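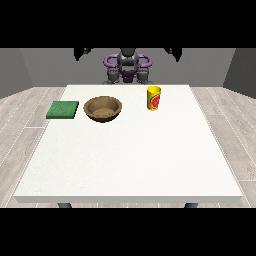
Sponge and bowl on the white table, simulated.

Dixit: superhero movie plots, with the spoilers left in

Dixit holds 688 plot summaries of caped-hero films, written by Halyna Moroz and Othmane Lamrani over one long September. Of these, 354 end with a beam of light going into the sky. We gave that its own column, sky_beam.

Fields: title, year, summary, villain_motive, sky_beam, post_credits (0 to 4).

Known problems: villain_motive says "grief" far too often. Reboots get separate rows, so one origin story turns up 8 times. Summaries of anything over three hours get noticeably grumpier toward the end.

Text is free to reuse with credit to Studico. Corrections go to Wiroj Paisan, who has opinions about timeline order and will share them.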